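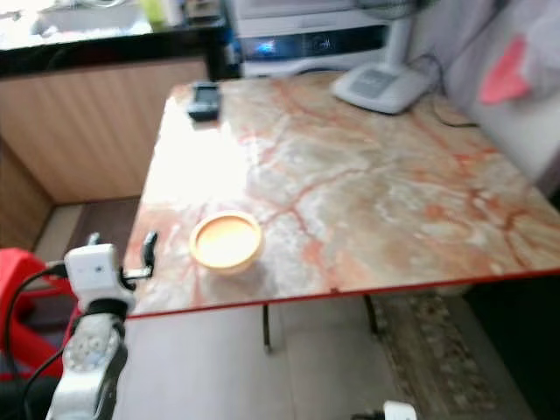
A marble-patterned table at Skolport House.

About Skolport House

Skolport House is a residential school of household skills, maintained by the Ikness Foundation. It was founded to give young adults a sound practical grounding in the running of a home, and 331 students have completed the course to date. Places are open to applicants from the Baek and Prerketti districts.

Teaching takes place in furnished rooms of the ordinary domestic kind. At table, students learn to lay and clear for small households, to serve from bowls and dishes, and to care for polished surfaces. Each course lasts 7 weeks and is taught in small groups under 2 tutors.

Kitchen work includes the storage of food. Students are taught to arrange a well-filled refrigerator, to keep packets and snacks together on the shelf, and to check dates before shopping.
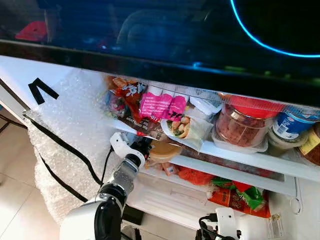 Admissions

Applications for the next intake are considered in August. Some 62 places are offered each year. Enquiries should be made in writing to the school office at Skolport House.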